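The Bell at Drurndale 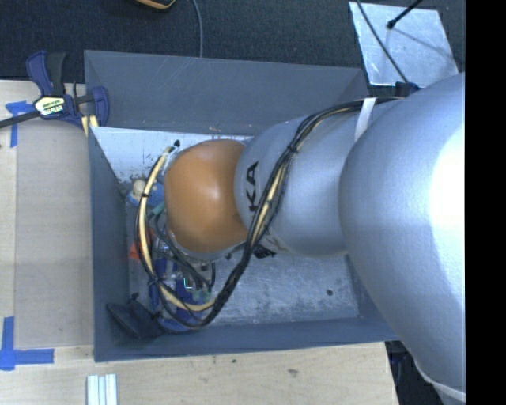
When Vaida came down from the bus, it was already dark and the rain was coming sideways. She had the address on a piece of paper, but the ink had run, so she could read only the name of the village and the number 12.

"You are looking for Lindalva," said a man under the shelter. He was eating a pear. "Everybody who comes with a suitcase in February is looking for Lindalva."

His name was Rasmus Mets and he carried her suitcase up the hill without asking if he may. He told her that he had lived in Drurndale for thirty years and that people still called him the new one. Then he said nothing more until the gate.

Lindalva Figueiredo was smaller than her voice. On the telephone Vaida had imagined a big woman with rings. This one wore a man's cardigan and she had flour on her elbow.

"You have his hands," she said, before good evening.

Vaida put her hands in her pockets. She had not come for being looked at. She had come for the bell.

It stood on the kitchen shelf between the salt and a radio. Her grandfather had written about it in every letter: the small ship's bell which he bought in Vumbridge with his first wages, and which he rang each evening at six, so that Lindalva would know he was home from the boatyard. He never wrote who Lindalva was. Vaida's grandmother had read these letters aloud at the table, and at this part she always read a little faster.

"Take it," said Lindalva. "I wrapped it two times and I unwrapped it two times. Now you must do it, I am too old for deciding."

There was soup. Rasmus stayed for it, because the rain was still strong. He ate slowly and looked at the clock over the door, and Vaida saw that Lindalva was looking at it also. It was four minutes to six.

"Does somebody ring it now?" asked Vaida.

"Pai used to say a bell is only for the one who waits," said Lindalva. "My father. He was not a clever man, but he fished well."

The spoon of Rasmus had stopped in the plate. His ears were red. Vaida looked at him, then at his boots, which stood by the stove on a newspaper folded exactly to their size.

She got up and took the bell from the shelf. It was heavier than she had thought, and the handle was worn on one side. She gave it to him across the table.

"You are home," she said. "Ring it, please. My bus goes only in the morning."

Rasmus dried his fingers on his trousers and waited for the clock.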